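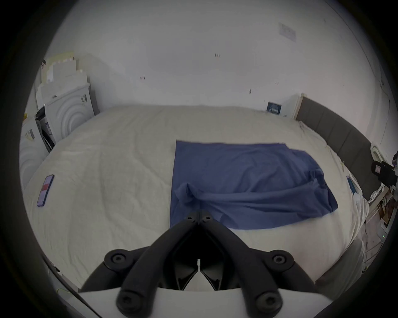

Wynne Student Robotics Group, Project Notebook
Cloth Folding Project — October, entry 12
Recorded by: Marichka Holovko
Present: M. Holovko, J. Jeon, P. Holovko. B. Caron joined by phone from 4:15 p.m.

Purpose of session

To continue recording folding demonstrations with the hand-held gripper on a soft surface, and to settle the starting condition for each attempt before the Dunton showcase. The work on the hard table is covered in entries 9 through 11 and is not repeated here.

Setup

Blue cotton cloth on the white quilted duvet. Operator stands at the side of the bed and begins with the jaws short of the near edge of the cloth. Lens cleaned and jaw bolts checked before the first attempt. Jae-hoon found the left bolt slightly loose and tightened it; please add this to the start-up sheet, as it was also loose in entry 10.

Recording rate and exposure were left as Bastien set them. Exposure is locked. The white bedding fools the automatic setting and the blue goes nearly black, which spoiled most of the first evening.

Procedure as followed

1. Lay the cloth out by hand. Do not smooth it fully. A few folds should remain.
2. Start recording, hold still for 3 seconds, then approach.
3. Take the near edge, lift, carry to the far edge, release.
4. Take the right side and carry it to the left.
5. Back away until the whole cloth is in view, hold, stop recording.

Step 1 was debated at length. Petro prefers a flat start for every attempt, on the grounds that the judges will lay the cloth flat. Jae-hoon's position is that a model trained only on flat starts will fail at the first wrinkle. Mr. Kofler was consulted by message and decided in favor of mixed starts, to be labeled by the operator at the time of recording and not afterward.

Observations

The duvet gives way under the jaws. On the table the operator could press down and slide under the edge; on the bed the same motion pushes a hollow into the bedding and the cloth goes down with it. The jaws then close on both layers. Petro lost a run of attempts this way before changing to a shallower approach, coming in almost level and pinching a raised fold. This was clearly better, and Jae-hoon repeated it without trouble.

Lumps in the cloth are useful for a first grasp but poor for the fold itself. When the jaws take the lump, the edge trails behind and the result is a bundle. Attempts of this kind are to be kept and marked "bundle." They are not to be deleted — see the note from Mathias Kofler inside the front cover.

The quilting lines cause some difficulty in tracking. Bastien reports that the position estimate drifts when the view is mostly duvet and steadies when the wall comes back into view. Operators should avoid bringing the gripper straight down over the middle of the bed.

Data

Files copied to the Grondis drive under "bedding_blue." The total for the project now stands at 2859 clips, all surfaces included. The target for soft surfaces alone is 300 usable attempts and we remain short of it. Jae-hoon will review the session and enter the usable number on the tally page.

The Warnumico labeling tool crashed twice when opening long clips. Splitting them first appears to avoid the problem. Cause not known.

Open items

Shallow approach to be written into the operator guide (Petro).
Drift plots for table and bed, same axes (Bastien).
Decide whether a second cloth color is needed before Dunton. I would favor a light one, although contrast against the duvet will be poor.
Spare jaw pads — ordered, not yet arrived.

Session closed 6:40 p.m. Battery on charge.

M.H.

Added later, J.J.: Reviewed the first half. Two clips have the hold at the start missing, and I have marked them as trimmed. The level approach is easy to pick out in the jaw height plot, so we may be able to sort these without watching every one.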